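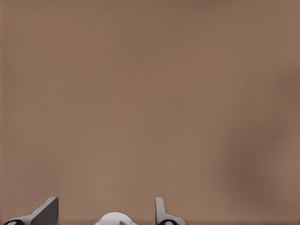 为什么在仿真里采集示范，还要由人来操作？

因为脚本生成的动作太整齐。训练出来的策略遇到脚本没有写到的位置就会停住，或者反复做同一个动作。人操作时会减速、调整、抓偏后重来，这些过程都留在数据里，后面的模型可以学到。本项目的示范全部由操作员遥操作完成，脚本只用来布置初始状态和做自动检查。

## 一、本期概况

本报告覆盖从上次汇报到十一月底的工作，提交给 Jedudby 基金的项目管理人员，同时抄送合作单位 Dellow。项目负责人为 Gheorghița Vlad。

本期主要工作是仿真环境下的桌面操作示范采集，包括环境定型、操作员培训、正式采集和质量检查。按任务书要求，本期应完成全部任务的首轮采集。任务清单共 40 项，首轮均已做过，其中大部分任务的数据量达到要求，少数需要补采，情况在第四节说明。

截至报告时，通过检查并入库的示范为 798 条，另有 149 条未通过检查，单独存放，没有删除。

## 二、环境和流程

仿真环境沿用上一期选定的 Husar，这是我们在内部维护的一套桌面场景，包含机械臂、两指夹爪、台面和物体库。本期对它做了以下改动：

- 台面改为单色、无纹理，颜色可以按任务更换。原来带木纹的台面在低分辨率下会产生条纹，影响腕部相机的图像。
- 阴影改为软阴影。硬阴影的边缘在早期模型里会被当成物体边缘，夹爪有时会朝着阴影走。
- 夹爪手指的碰撞体重新做过，与外观模型对齐。之前手指看上去已经碰到物体，仿真里还差一小段，操作员抱怨较多。
- 增加了空台面的起始状态，用于录制没有目标物时的行为。

采集软件为 Jalumix，控制和记录频率都是 20 赫兹。每条示范保存的内容有：腕部相机和固定相机的图像、各关节角度、夹爪开合量、操作员输入、任务文字说明、物体的初始位姿，以及随机种子。有了随机种子和操作员输入，大多数示范可以重放。重放结果与原始记录不一致的，由检查程序标出来，再由人看。

一条示范的流程如下。软件抽取一个初始状态，操作员看一眼任务说明，按下开始键，完成任务后让夹爪退回待命高度，再按结束键。操作员中途认为这一条做坏了，可以直接标记，软件会让他写一句原因。原因从下拉菜单里选也可以，但我们发现菜单里的“其他”被选得太多，本期后半段改成必须手写。

手写之后记录质量好了很多。比如“夹爪闭合太早，物体被推走”“看不清把手朝哪边”“松手时碰倒了旁边的杯子”，这些都能直接用来修改任务说明或场景。

## 三、操作员培训

本期新加入的操作员没有机器人方面的经验。培训在项目组的办公室进行，上午讲解，下午练习。练习内容先是空手移动，然后是抓取方块，再往后是需要改变夹爪朝向的任务。练习数据不入库。

培训中比较费时间的是深度判断。操作员主要看两路图像，腕部相机离台面近，画面里参照物少，单凭它不容易知道手指离台面还有多远。单色台面解决了条纹问题，却使高度判断更难，这一点我们在改台面时没有考虑到。目前的做法有两个：

1. 在操作界面上显示夹爪离台面的高度。该数字只给操作员看，不写进图像，也不作为模型输入。
2. 要求操作员在下降阶段以固定相机为主，接近物体后再切到腕部相机。

第二条执行得不太一致。有的操作员习惯一直看腕部画面，速度也不慢，我们没有强制改。从数据上看，两种习惯的成功情况没有明显差别，但下降轨迹的形状不一样。这对训练有没有影响，要等下一期的对比实验。

关于操作速度，我们没有设目标。早期试采时曾在屏幕上显示用时，结果操作员越做越快，抓取前的调整动作变少，后来把用时去掉了。

## 四、采集结果

任务大致分为抓取放置、推移、开合容器、叠放和空台面几类。抓取放置类完成得最顺利，操作员上手快，废弃的示范少。推移类本来以为简单，实际问题较多，主要是物体与台面之间的摩擦设得偏低，轻轻一碰就滑出去。调整摩擦参数以后，调整前采的推移类示范全部重新检查，能重放的保留，不能重放的归入未通过。

叠放类是目前数据量不足的部分。操作员反映，放上去的一瞬间物体会轻微抖动，有时会自己滑落。我们检查后认为与仿真的接触求解步长有关。缩短步长能减轻抖动，但机器跑不到要求的频率。下一期准备只对叠放类任务使用较短的步长，并更换其中一台工作站的显卡，费用在现有设备预算内调剂，不另行申请。

开合容器类里，带铰链盖子的任务做得比较好，抽屉类一般。抽屉拉手偏窄，两指夹爪要对得很准才能夹住。是否放宽拉手尺寸，项目组意见不一。放宽后采集会快，但 Dellow 那边将来要用的实物拉手就是窄的。暂时不改。

空台面类示范的内容需要说明一下。在这类任务中，台面上没有目标物，正确的行为是移动到观察位置，确认没有目标，然后保持夹爪张开并返回。早期模型在没有目标时仍然会下降并闭合手指，试采后才补上这一类。操作员觉得这类任务枯燥，也有人问这样的数据算不算工作量，我们的回答是与其他任务同等计算。

未通过检查的 149 条，主要原因有以下几种：

| 原因 | 处理方式 |
|---|---|
| 重放结果与原始记录不一致 | 保留原始文件，待步长问题解决后再试 |
| 任务没有完成，操作员误按结束键 | 单独标记，可作为失败样本 |
| 图像与关节数据时间戳错位 | 修复程序已写好，尚未运行 |
| 任务说明有歧义，完成的是另一种理解 | 修改说明后重新标注，由第二人复核 |
| 物体初始位置相互穿插 | 不再使用，初始状态生成程序已改 |

时间戳错位集中出现在同一台工作站上。原因是该机器在采集时后台做备份，写盘变慢，图像帧排队。现在备份改到夜里进行，之后没有再出现。

## 五、质量检查

检查分程序和人工两步。程序检查文件是否完整、时间戳是否连续、关节角度有没有跳变、最终状态是否满足任务条件。人工检查主要看动作本身，例如有没有长时间停顿，有没有不必要的绕行，夹爪有没有插进台面。

人工检查最初由操作员互相看，后来改为由没有参与该任务采集的人看。原先的方式下，做同一任务的人对彼此的习惯很熟悉，有些明显的绕行也放过了。改动之后检查变慢，积压了一段时间，目前已经看完。

有一类情况至今没有统一标准：操作员第一次抓空，第二次抓住，整条示范最后完成。按任务书，这属于成功示范。从训练角度看，中间的纠正动作有价值，但是如果占比过高，模型可能学会先抓空一次。目前我们全部保留，并在抓空的时间点加了标记，训练时可以选择是否使用。请基金方的技术联系人就这一点给出意见。

## 六、初步训练

任务书没有要求本期训练模型，我们用已入库数据的一部分训练了一个小模型，只为检查数据格式和发现明显的问题。结果不作为项目指标，简单记录如下。

抓取放置类能够跑通，物体在台面中部时表现较稳定，靠近台面边缘时较差。查看数据后发现，初始状态生成程序把物体放在边缘的机会本来就少，这一点已经修改，补采时会多放边缘位置。

空台面类加入训练后，没有目标时夹爪下降的情况明显减少。换用较深颜色的台面时又会出现，说明台面颜色和阴影的变化还不够。下期会增加颜色的种类和光源方向，阴影的浓淡也要随机化。

叠放类没有训练，数据不够。

## 七、与合作单位的配合

Dellow 提供了实物夹爪的尺寸和开合范围，我们据此核对了仿真模型，手指长度一致，最大开合量在仿真里略大，已经改回。对方还提出希望导出的数据能直接用他们的读取程序打开，我们写了转换程序，并交付了一小批样例。对方反馈图像通道顺序反了，已修正，第二批样例还在等回复。

双方原计划在本期内开始实物采集的准备，因对方场地调整推迟。推迟不影响仿真部分的进度，但会压缩下一期实物部分的时间。如果到下一次汇报前场地仍未确定，我们可能需要申请调整任务书中实物采集的安排，届时会单独提交说明。

## 八、经费和人员

人员费用按计划支出。设备费结余较多，原因是原定购买的第二套操作手柄没有买，现有的手柄轮班使用可以满足需要。存储费用超过预期，固定相机的图像占了大部分空间。我们试过降低固定相机的分辨率，小物体看不清，于是改用压缩格式保存，原始图像只保留抽查用的部分。

有一名操作员在本期内离开项目，其负责的任务由其他人接手。交接时发现他对“放在旁边”的理解与说明文字不同，放置距离普遍偏大，相关示范已按第四节的方式重新标注。

## 九、下一期安排

- 补采叠放类和抽屉类示范，叠放类使用较短的仿真步长。
- 对时间戳错位的示范运行修复程序，能恢复的重新送检。
- 增加台面颜色、光源方向和阴影的变化，空台面类同步补采。
- 做一次小规模对比，看操作员的看图习惯对训练结果有没有影响。
- 与 Dellow 确认第二批样例和实物场地。
- 整理数据说明文档。字段说明已有初稿，任务说明部分由 Gheorghița Vlad 审阅后随下次报告提交。

需要基金方回复的事项有两项：第五节中抓空后重抓的示范如何计入，以及原定用于第二套操作手柄的费用能否转作存储费用。存储费用一项希望在补采开始前得到答复，现有磁盘空间预计只够首轮数据和抽屉类补采使用。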